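The robots arrived at the Craddock test kitchen in Skatville in March, and the kitchen supervisor says the first thing that changed was the noise.

"People stopped talking," she told us. "Everybody was watching the arms. It took a few weeks before they went back to arguing about lunch."

Craddock runs practice kitchens where robot arms learn household jobs, such as opening drawers and handling breakfast things. Before that, the staff of 50 tested small appliances by hand. One operator remembers pushing the same toaster lever 900 times in a shift. "My wrist doesn't miss it," he said.

His day is different now. He sets out the counter, starts a run, and writes down where the arm stopped or slipped. The Drerkport site sends over the task list each morning.

"I thought I'd be bored," he said. "I'm more tired in the head than I used to be - you can't drift off." 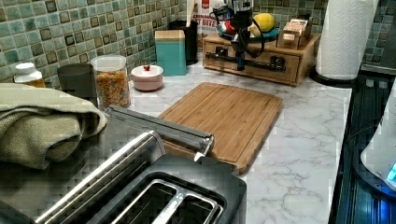

Pay was the harder subject. Operators got a raise after training, but 2 positions on the evening shift were not filled again when people left. The supervisor did not dispute it. "I'd like those jobs back," she said. "I've asked."

She also wants operators to have more say in how runs are planned. For now they can stop an arm whenever they want, and they don't have to explain it until the end of the shift.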